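LASTTHORPE – September 15, 2018

**Feyisa Pictures Sets February Release for Comedy "The Second Usher"**

Feyisa Pictures will release the comedy feature "The Second Usher" in February, the company announced. Teodoro Lacson stars as a former child actor who takes a job tearing tickets at the theater where his only hit movie opened. It is his first leading film role after four seasons on the television series "Sakar Street."

The movie was shot in Lastthorpe over one summer, mostly inside the Pritero Theater, a single-screen house with 659 seats. The theater plays itself in the film under its own name. Exterior scenes were filmed on the two blocks to either side, and local residents appear as moviegoers in the opening and closing sequences.

Lacson plays Benny Ortal, who was known at age nine as the voice of reason in a family comedy about a runaway bus. At 38 he moves back in with his sister, tells the neighbors he is between projects, and is hired at the Pritero by a manager who does not recognize him. When the theater books an anniversary showing of the bus movie, Benny has to decide whether to sit with the guests or stand at the door with a flashlight.

"I read it on a plane and laughed at the part where he has to clean up after his own movie," said Lacson. "I have been Benny at a few parties. I did not have to do much research."
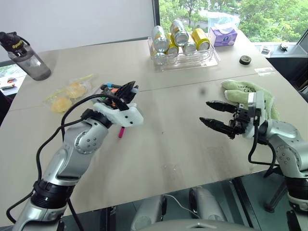 **Is "The Second Usher" connected to "Sakar Street"?**

The film is a separate story with new characters, and the only link between the two is Lacson, who played Officer Dell on the series for all four seasons.

Lacson began his career in stage comedy and had small parts in several independent features before joining "Sakar Street" in its first season. He also voiced the mailman in the animated special "Parcel Weather" and has made guest appearances on a number of sitcoms. On "The Second Usher" he is credited as an executive producer as well – a first for him.

The screenplay went through 13 drafts. Early versions followed the manager of the theater, with Benny as a side character who showed up in the last third. The script was rebuilt after a table reading at which Lacson, then cast in the smaller part, read Benny. Most of the manager's scenes stayed in, including a long argument over the price of popcorn that was shot in a single take.

"The popcorn scene took us a whole night," Lacson said. "By the end we both believed in our side of it."
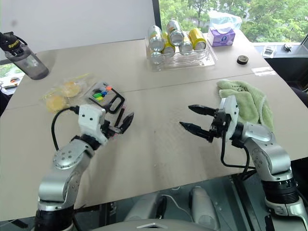
*"The Second Usher" opens in February from Feyisa Pictures.*

The film will open first in Lastthorpe, with a premiere at the Pritero Theater that Lacson plans to attend. Other cities will follow later in the month. Feyisa Pictures will post the list of theaters on its website once bookings are final. Tickets for the premiere will be sold at the Pritero box office only, with a limit of 2 per person.

A trailer will be released before the end of the year. The soundtrack, which includes the full theme song from the bus movie within the movie, will be available for download on opening day. Lacson sings the second verse.

"The Second Usher" runs 97 minutes and has not yet been rated.

**About Feyisa Pictures**

Feyisa Pictures produces and distributes comedy and drama features for theaters and home video. Its past releases include "Left at the Laundromat" and "My Brother's Tuxedo," which played on 2,661 screens in its widest week.

**Press requests**

Interview requests for Teodoro Lacson should be sent to the Feyisa Pictures publicity office. Please include the name of your outlet, your deadline and whether the interview is for print, radio or television. Stills and a full cast list are available on request.

###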